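About Flurkach

Flurkach sells and rents out bathrooms, or more exactly the things that go in them. We have bathtubs, toilets, basins, vanities and faucets, along with enough ordinary household furniture to make the whole place feel as if somebody might come home at any minute and ask what you're doing in their tub.

The company started when Savita Sandhu and Dennis Bakilana were both working for a large tile merchant and sharing a desk that faced a boiler. Savita had spent a winter trying to choose a bathtub from a catalog. The one she picked turned out to be an excellent bathtub for a person four inches shorter. Dennis, who had carried it up the stairs, also carried it back down. They handed in their notice in October and have been arguing about faucets ever since.

Our main idea was simple enough to fit on the back of a delivery slip: people should be able to get into a bathtub before they buy it. Shoes off, please, but otherwise climb in, lie down, stretch out and stay a while. Bring a book. One customer from the first year fell asleep for most of a Sunday afternoon and then bought a shower tray.

The showroom

We have 4000 square feet on the ground floor of a former button works. The deeds go back to 1762, although the plumbing (we're happy to say) does not. When we moved in, we did what every bathroom shop does and put up a lot of little booths, each with its own tub and its own three walls. It looked like a very clean set of stables. Jaime Cordeiro, who had joined us to do the layouts, took the booths down over one weekend and put the tubs out in the open with sofas and tables between them.

There were complaints at first, mostly from Dennis. Nobody in their right mind keeps a sofa next to the bath, he said. But customers sat on the sofa. They put their coats down, had an argument about whether they really needed a double-ended tub, and came to a decision, which was more than they ever did in the booths. The sofa stayed.

Things move around a good deal. Tubs go out on rental for photo shoots and house stagings and come back in the wrong order, and Jaime likes to try a chair in a few places before admitting it was fine where it was. If you saw something on your last visit and can't find it now, ask. It's probably behind a cardboard box.

What we carry

Most of our freestanding tubs come from Nørgaard, who make them plain and square-shouldered and answer the phone. Gastis supplies our faucets and shower wands. We stock black fittings mainly, with chrome to order. Black shows every drop of hard water, and we'll tell you so, and you'll buy it anyway. We did the same at home.

For the softer side of things, meaning towels, soaps and whatever goes in the bottle on the table, we work with Fomomlow. They are a two-person outfit and their lavender is strong. Delivery is up to 4 weeks on tubs, less on everything else.
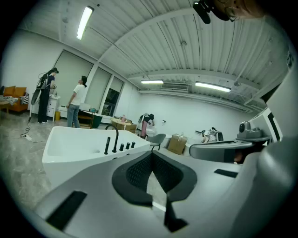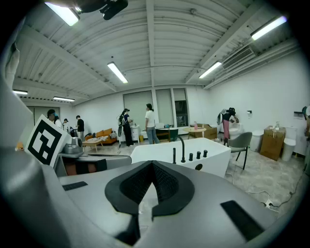 The showroom, with white tub, orange sofa and round wooden table.

Who we are

Savita does the buying and the books. Dennis runs deliveries and knows the width of every staircase in the county. Jaime handles layouts, stagings and rentals. Florêncio Pacheco fits what we sell, and will come out to measure before you order – let him, since his tape measure has saved several marriages and one load-bearing wall. Lourenço Magalhães answers the email, usually before lunch.

We don't do kitchens. People ask, and we see why, but we know 2 things well (baths and the rooms around them) and would like to keep it that way until Dennis retires.

Walk-ins are welcome. For a staging or a rental, write to Lourenço first with the size of your room and, if there are stairs, a photo of the stairs.

Contact | Rentals | Deliveries & Returns | © Flurkach Bathrooms. All rights reserved. | Back to top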